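Distgate College of Hospitality and Care
Kitchen Practice 1: Course Handout, Unit 4
Small Appliances on the Open Bench – The Microwave Oven

Unit coordinator: Selorm Opoku

4.1 Scope of this unit

Unit 4 deals with the placement, setting and routine cleaning of the countertop microwave oven. It assumes that students have completed Unit 3 (Benches, Sinks and Waste) and have the bench-wiping sequence by heart. Built-in and combination ovens are covered in Unit 7 and are not examined here.

The unit carries 18 marks of the practical assessment. Students who hold a current food handling certificate remain required to attend, as the certificate does not cover appliance controls.

4.2 Placement

A microwave oven should stand on a flat, level surface that is able to carry its weight without flexing. It is placed towards the back of the bench, squarely on its feet, with the front face turned to the person who will use it. The following points are assessed.

(a) The ventilation openings must be kept clear. Clearances differ between models, and the manufacturer's instructions take precedence over any figure given in class. In the Pimness kitchen the house rule is a gap of 107 mm behind the appliance, marked on the wall with tape.

(b) Nothing is stored on top of the casing. Tea towels, recipe folders and bread bags are the usual offenders.

(c) The cord runs to its own outlet by the shortest path and does not cross the working area or hang over the front edge of the bench.

(d) There must be a landing area. A person lifting a hot dish from the cavity needs somewhere to set it down at once, without turning around or reaching over another item. The stretch of bench in front of the oven is kept free for this purpose and is wiped before each session. On pale benches the wipe is to be checked from a low angle, where smears and dried splashes show more readily.

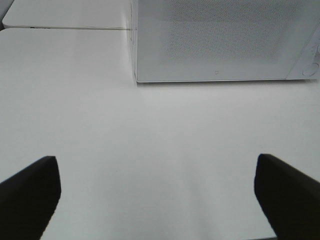 4.3 Controls

Students trained on touch panels sometimes find dial models unfamiliar. A dial model of the ordinary kind has two rotary knobs, one for power and one for time, and a means of opening the door. On the white oven used throughout this unit, the larger knob at the top of the panel sets the power. Printed labels run in an arc around it, and the short dark line on the knob is turned to meet the label required. A smaller knob sits beneath it, and the round button near the bottom of the panel releases the door.

The order of operation is fixed for assessment purposes:

1. Press the release button and open the door fully.
2. Place the dish in the centre of the turntable, covered with a vented lid.
3. Close the door and listen for the latch.
4. Set the power.
5. Set the time.

Power is set before time. On many dial models the oven begins heating as soon as the timer leaves zero, and a student who sets the time first may spend part of the cycle at the wrong power. For short times, the instructions for some mechanical timers direct the user to turn the knob past the required mark and then back. Consult the booklet in the blue binder.
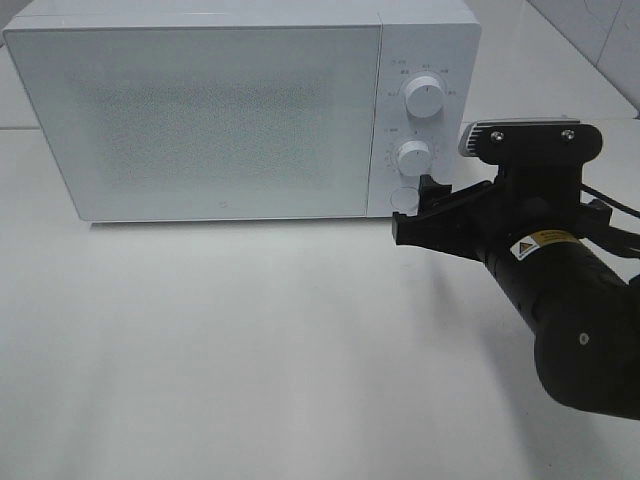

A small printed mark on a dial is easily misread by a person standing to one side, and students should therefore face the panel squarely when setting it. Where a client has low vision, a raised adhesive dot may be placed beside the setting most often used. Ask the client first, and record the change in the care notes. Do not place adhesive dots over the mesh or the door seal.

4.4 Heating for the class exercise

Each pair will reheat 300 g of cooked rice and vegetables, supplied in portioned tubs by Essien Catering. Stir at the halfway point, allow the dish to stand, then probe in three places. The internal temperature is written on the record sheet before the food is tasted. A portion that falls short goes back in and is probed again – it is not served on the strength of its steam.

4.5 Cleaning

Switch off at the wall before cleaning. Wipe the cavity with a damp cloth and mild detergent, wash the turntable separately, and dry the door seal. The outside of the casing is wiped last. Knobs are wiped with a wrung-out cloth only; spray applied directly to a control panel can run in behind it. Abrasive pads mark the door window and are not to be used. Return both knobs to their resting positions, and leave the door closed.

Allow 25 minutes for the full clean, including the bench beneath the appliance. Two people are needed to move the oven.

4.6 Before the next class

Read Chapter 6 of the Brollano reader, as far as the section on standing times. Bring the completed record sheet and a clean apron. Students who missed the demonstration should see the unit coordinator to arrange a time in April.

Distgate College of Hospitality and Care | Contact the unit office | Copyright Distgate College | Back to top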